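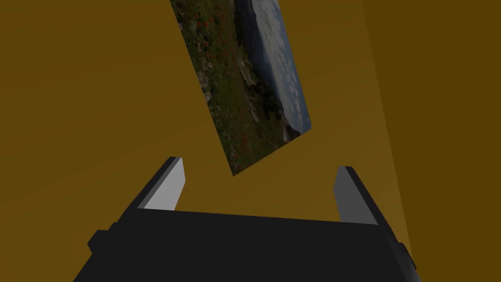 Gripper from behind, rendered.

Workshop tips: cron jobs and little scripts around the house

September 23, 2019

Quick ones this time, mostly from the notebook next to the home server. All of it is for small scheduled jobs. Backups, the grocery list mailer, the thing that renames scanned receipts. Not big company stuff.

Full paths. Always full paths. Cron does not load your shell profile, so python on the command line and python in a cron job may be two different pythons. Type "which python3", copy what comes back, paste it into the crontab line. Same for the script itself and any file it opens.

Set the PATH at the top of the crontab if you have more than a couple jobs. One line, done.

Send output somewhere. Put >> /home/you/logs/receipts.log 2>&1 on the end of the line. The 2>&1 part matters, it sends errors to the same file. Get the order right too: file first, then 2>&1. The other way around and the errors go wherever they went before, usually into local mail you never read. Mine had 194 messages sitting in it when I finaly looked. All the same error.

Percent signs. In a crontab a bare % means newline. So a job with date +%Y in it breaks in a strange way and you stare at it for an evening. Escape it with a backslash, or put the whole command in a script and call the script. I do the second one now, every time, even for one-liners.

Last line of the crontab needs a newline after it. Some versions complain, some just skip the job. Hit enter.

Locking. If a job runs every few minutes and one day takes longer than that, you get two of them at once, then three. My backup to the Zerlow box did this in March, the network drive was asleep and the copies piled up until the machine stopped answering. Fix:

flock -n /tmp/backup.lock /home/you/bin/backup.sh

The -n means give up right away if the lock is held. Leave it off and they line up and wait, which for backups is the same mess only slower.

Timeouts. Put "timeout 400" in front of anything that talks to the network. 400 seconds is plenty for my stuff, pick your own number. With curl use --max-time as well. A download that hangs forever looks just like a job that never started.

Don't schedule everything at midnight. Everybody does it. Log rotation, backups, the photo indexer all hitting one slow disk. Spread them out, odd minutes. 12:07, 1:23, 3:41 and so on. Also stay out of the hour when the clocks change if you can. Depending on your cron a job in that hour can get skipped or run twice. Josero (my receipts script) ran twice and I had two of every file for that day.

Test with an empty environment before you trust it:

env -i /bin/sh -c '/home/you/bin/receipts.sh'

Fails there, it will likely fail in cron. Works there, good sign. Saves waiting for the next minute to tick over again and again.

Exit on errors. At the top of a bash script: set -eu. An unset variable stops the script cold. You want that. Think about rm -r "$DIR"/old with DIR empty. Yes I have done somthing close to it.

Write to a temp file, then mv. If the job dies halfway you keep yesterday's good file and don't end up with half of today's. Keep the temp file on the same disk as the real one, otherwise mv is a copy and you're back where you started.

Log cleanup. Logs grow. One of mine was 310 MB, and it was a grocery list script! logrotate is the proper way, short config file, drop it in /etc/logrotate.d. Lazy way is a job that runs tail and keeps the end of the file. Lazy way is OK for home.

Keep a copy of the crontab. crontab -l > crontab.txt, put it in the same repo as the scripts. Reason: crontab -r wipes the whole thing with no question asked, and r is right beside e on the keyboard. If your version has -i, alias it.

Comments in the crontab. What the job is, and what breaks if it's off. Six months later you won't remember why Ocampo runs at 4:52. I have one like that and I'm scared to touch it.

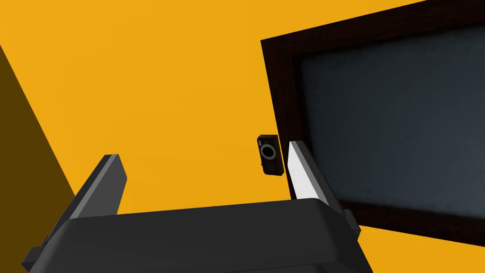 A reader wrote in after the last batch of tips to say that systemd timers take care of half this list. Logs go to the journal, a service that's still running doesn't get started a second time, and Persistent=true catches up on a run that was missed while the machine was off. Their only gripe was having to write two files for every job.

Fair. I moved the backups over and left the rest. For a laptop that gets closed a lot the catch-up thing alone is worth it. Anacron does it too, for daily jobs and up. And "systemctl list-timers" gives you the next run time for everything in one table, nice to have. The calendar format takes getting used to, so check it first with systemd-analyze calendar and your string in quotes.

Back to the list, few leftovers.

Get told when it does NOT run. An error email only helps if the job started. Simplest thing: last line of the script touches a file, and a second job checks how old the file is. Run the check from a different machine if you have one. Mine is on Mandetti, the old netbook on the shelf over the washer.

Date in the log. Put a plain "date" at the start and end of each script. Gives you how long it took, for free.

Run as a normal user. Root's crontab only for what really needs root. Files made by root in your home folder are a pain to clean up later.

Timezone. Check what the server thinks it is. timedatectl. If it says UTC then your 6 am grocery list is coming at some other time, and the kids have eaten the cereal by then anyway.

Next batch is on SSH keys and where to keep them.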